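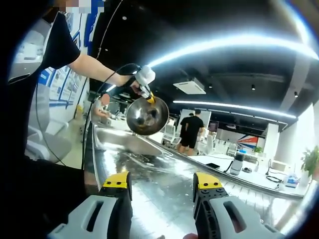
Section 4. Installing and starting the Lillus under-counter water filter

Read this section through once before opening the carton. It covers the two-cartridge model for cafes, school kitchens and other small food service sites. If you have the single-cartridge model, skip steps 9 to 12 and use the short bracket in place of the long one.

The filter treats cold drinking water only. It does not soften water and it is not a replacement for a backflow preventer. Where local code calls for a licensed plumber to connect equipment to the supply line, have one do steps 5 through 8.

4.1 Before you start

Check the carton against the packing slip. You should have the filter head, the long mounting bracket, two cartridges in sealed bags (gray label and blue label), the inlet valve, two lengths of tubing, the flow restrictor, the drain clip, four mounting screws and a spare set of O-rings. The O-rings are in a small bag taped to the inside of the lid and are easy to throw out with the packing.

You will also need:

Phillips screwdriver
Adjustable wrench
Tubing cutter or a sharp utility knife
Thread tape
Pencil and level
A bucket
Dry towels

Note: Leave the cartridges in their bags until step 9. Once a bag is open, install the cartridge the same day.

4.2 Choosing a location

The filter hangs upright on a wall or on the side panel of a cabinet. It must not be laid flat. Leave enough open space under each cartridge to twist it and pull it straight down. If a shelf or a drain pipe is in the way, move the bracket up or over before drilling.

Keep the filter away from dishwashers, steam vents, water heaters and any spot where the temperature drops below freezing. A cabinet next to the sink is usually fine. A cabinet that shares a wall with an oven is not.

The tubing should run to the faucet or appliance without sharp bends. If the supplied tubing is too short, order the extension kit, part 248. Do not join two pieces of tubing with a fitting from another maker.

Caution: Find out what is behind the panel before you drill. Wiring and gas lines often run behind kitchen cabinets, and older buildings may have no drawings that show them.

4.3 Mounting the bracket

1. Hold the bracket against the panel with the arrow pointing up. Check it with the level.

2. Mark the four screw holes with a pencil and set the bracket aside.

3. Drill pilot holes at the marks. For drywall, use anchors rated for the filter with both cartridges full of water. The anchors are not supplied.

4. Fasten the bracket with all four screws, then push down on it firmly. It should not move. Do not hang the filter head yet.

4.4 Connecting the supply

5. Close the cold water shutoff under the sink. Open the faucet and let it run until it stops. Leave the faucet open.

6. Put the bucket under the supply line and disconnect the line from the shutoff. Some water will come out.

7. Wrap the male threads on the inlet valve with thread tape, going clockwise, and screw the valve onto the shutoff. Tighten by hand, then a quarter turn with the wrench. Reconnect the existing supply line to the other side of the valve.

8. Cut the inlet tubing to length with a square, clean end. Wet the end and push it into the fitting on the valve until it stops, then pull back on it. It should hold. Run the other end to the port marked IN on the filter head and connect it the same way. Connect the second length of tubing to the port marked OUT.

If a push-in fitting drips, the tubing is most often cut at an angle or has not gone in all the way. Press the collar, pull the tubing out, trim the end and try again. Do not put tape or sealant on push-in fittings.

Where supply pressure is above the limit printed on the rating label, fit a pressure regulator ahead of the inlet valve. The Valente inline regulator has been used with this filter and fits without an adapter.

4.5 Fitting the cartridges

9. Hang the filter head on the bracket and slide it to the left until it clicks.

10. Wash your hands. Open the gray cartridge and take off the cap. Check that both O-rings are seated and clean, then wet them with a few drops of water. Do not use cooking oil or petroleum jelly.

11. Line up the mark on the cartridge with the open lock symbol on the left side of the head. Push up and turn to the right until the mark reaches the closed lock symbol. A full turn is not needed.

12. Repeat with the blue cartridge on the right side.

Caution: The gray cartridge removes sediment and must go on the left. With the two reversed, the carbon in the blue cartridge will clog early and the flow will drop within days.

4.6 First flush

New cartridges give off fine black carbon dust. It is harmless but should be flushed out before anyone drinks the water or before the line is connected to a coffee machine or ice maker.

13. Put the free end of the outlet tubing in the sink and hold it with the drain clip.

14. Open the shutoff slowly, then open the inlet valve halfway. Air will sputter from the tubing at first.

15. Check every joint with a dry towel. If you find a leak, close the shutoff and fix it before going on.

16. Open the inlet valve all the way and let the water run for 15 minutes. The water should be clear by the end. If it still looks gray, run it for another 15 minutes.

17. Close the inlet valve and connect the outlet tubing to the faucet or appliance. Fit the flow restrictor if the appliance manual asks for one.

18. Open the inlet valve again and check the last joint.

Note: Water that looks milky and clears from the bottom of the glass upward has air in it. This can go on for several days after start-up and needs no action.

Wipe down the counter and the inside of the cabinet when you finish. Check the cabinet floor again the next morning, before the kitchen gets busy. A slow drip may take overnight to show.

4.7 Setting the usage counter

The counter on the front of the head tracks how much water has passed through the filter. It runs on one coin battery, already installed.

19. Pull the plastic tab out of the battery door. The display lights.

20. Hold the button until the number starts to flash. Press it to step through the settings, in gallons: 900 for sites with well water or visible sediment, 3000 for treated city water.

21. Let go of the button and wait. The number stops flashing when the setting is stored.

The display counts down from the number you chose. When it reaches zero, it shows CHANGE until the counter is reset. The water is not shut off.

If your site moves from one supply to another, set the counter again. Changing the setting partway through starts the count over, so write down the old reading first.

4.8 Changing cartridges

Replace both cartridges at the same time, when the display shows CHANGE or after one year, whichever comes first.

Close the inlet valve and open the faucet to let the pressure off. Place a towel under the head. Turn each cartridge to the left and pull it down. They are heavier coming out than they were going in, so keep a hand underneath. Wipe the inside of the head with a clean damp cloth, fit the new cartridges as in steps 10 to 12, and flush as in steps 13 to 18. Hold the button until the counter resets.

Used cartridges can go in the regular trash unless local rules say otherwise. Let them drain in the sink first.

4.9 When the filter has been standing

After a weekend or a short closure, run the faucet for two minutes before using the water. After a closure of more than four weeks — a school summer break, for instance — fit new cartridges and do the full flush. Do not try to save cartridges by drying them out.

4.10 Common problems

Low flow from the start: The inlet valve is not fully open, or the tubing is kinked behind the cabinet.

Flow drops after a few weeks: The gray cartridge is full of sediment. Change both cartridges and use the 900 setting.

Display is blank: Replace the battery. The stored count is kept for one hour with the battery out.

Drip at the head: Take the cartridge off and look for a pinched or missing O-ring. Use one from the spare set.

Chlorine taste: The cartridges are past their limit, or the filtered and unfiltered lines have been swapped at the faucet.

For parts and service questions, write to Eduardo Carrilho at the Lillus parts desk and include the serial number from the underside of the head. Section 5 covers connection to ice makers.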